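August 2023

Went to the open day at Kitgate this afternoon. I had signed up for it back in November and then forgot until the reminder came. Parking was bad. I ended up behind the Drindden warehouse and walked the rest of the way.

They started us in the lobby with coffee and a talk. The talk ran long. The man from Nieminen had slides on warehouse arms and said one of them moves 3,569 parcels in a shift, which I wrote on my hand so I would remember it. Then we were split into groups of 20 and sent upstairs.

The first stop was the arm that sorts bolts. It was behind glass and very loud. It stopped twice while we stood there and a woman had to reset it. I liked it less than I expected to.

The second stop was the Juvau project, and I stayed there until they moved us along. They are teaching robots to do small jobs with their hands – picking up, turning, setting down – and the way they do it is to have people do the same job over and over with devices in their hands that record every move. The job today was a children's number puzzle, 1 to 20 with the math signs along the bottom. Our guide said they want 3,000 recordings of the puzzle and had 2,669 as of this morning.

I asked why a puzzle. She said the pieces are all different shapes and each one only fits in its own place, so a small mistake in the angle shows up right away. I asked if people get bored and she said yes, and that they switch after half an hour. A boy in our group wanted to know if the robot could do it by itself yet. She said some pieces, on a good day, and that the 1 is easier than the 8.

They let a few of us try. I went third. The gloves were too big for me and I dropped the plus sign on the floor. It is much slower than using your fingers, and my wrists are a little sore tonight.

Got home at six and had soup. I want to look up whether Juvau takes people on for part-time sessions – I think I would be all right at it with practice.

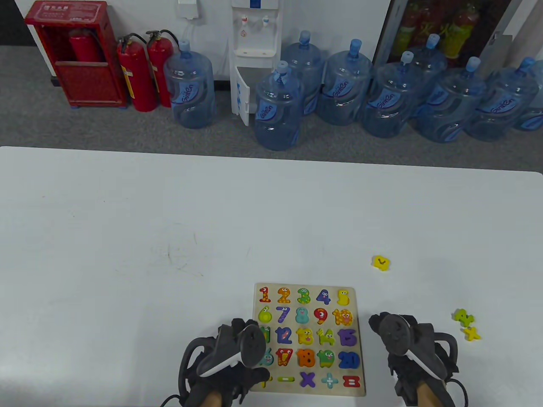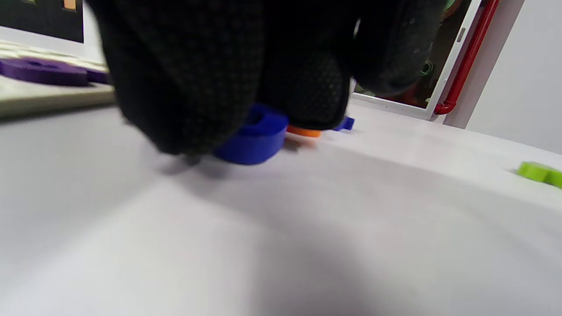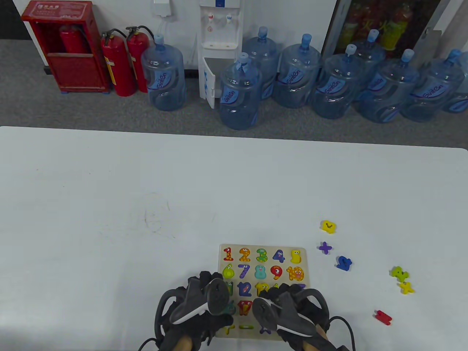
The puzzle table at Kitgate.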